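March, afternoon. Notebook, survey data group. Entry by N. Hinojosa, for the shared folder.

Cleaning of wave 4 of the language-access survey, Plirkel panel. Picked up where Chaminda stopped. His script for the surname and birthplace match runs, but the ancestry field is still being read as a single string, so anyone who wrote two ancestries was landing in "Other." That affected 122 records. Split on comma, slash and the word "and," then reran. All but 8 now code to at least one detailed group. The 8 are illegible scans from the paper forms and stay as missing.

Changed the coding rule while I was in there. Old rule: first-listed ancestry wins. New rule: respondent counts in every group listed, and the tables carry a note that rows do not sum to the total. Dalia had asked for this before wave 3 and we put it off. Waves 1 to 3 will need the same treatment before any trend line goes out. Until then the old and new tables should not be put side by side.

Weights. Raked on age, sex, education, nativity and county group. Convergence was fine except for the oldest age band among respondents interviewed in Arabic, where the cell is thin and the weights ran high. Trimmed at the same cap as wave 3. Design effect came down a little after trimming; value is in the log. I would still not report that cell separately. Suggest collapsing the two top age bands for all in-language tables.

Translation check. Abdelkrim went through the Arabic version of the voting block and flagged the item on mail ballots. The wording reads closer to "did you receive a letter about voting" than "did you vote by mail." Compared against the English item: the share answering yes is much higher in Arabic, in line with what he suspected. 241 interviews used that wording. Options are to drop the item for those interviews or to recontact. Recontact is in the budget only if the Pivham site gives back its unused phone hours. Asked Latifa. No answer as of 4:30.

French version reviewed as well, no changes. The Spanish version has one inconsistent verb tense in the party contact item; left alone, noted for wave 5.

Disclosure. The public file goes to Org for hosting. Their upload form wants county. We release county group only, so I filled the column with the group code and documented it in the codebook. Birth year recoded to five-year bands. Open-ended answers are removed from the public file and kept on the restricted drive.
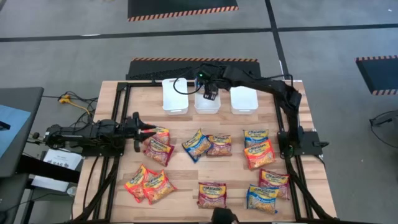

Can the wave 4 turnout figures be quoted before the mail ballot item is settled?
Overall turnout can, as it comes from a separate question asked earlier in the interview. Anything broken down by method of voting has to wait.

To do: rerun waves 1 to 3 with the multiple-ancestry rule. Collapse age bands. Send Abdelkrim the replacement wording for a second read. Move the old recode script to the archive so it does not get run again by mistake; it is still the default in the Grenasine project folder.

Log file saved with the wave 4 output. Chaminda has the restricted drive key until I am back.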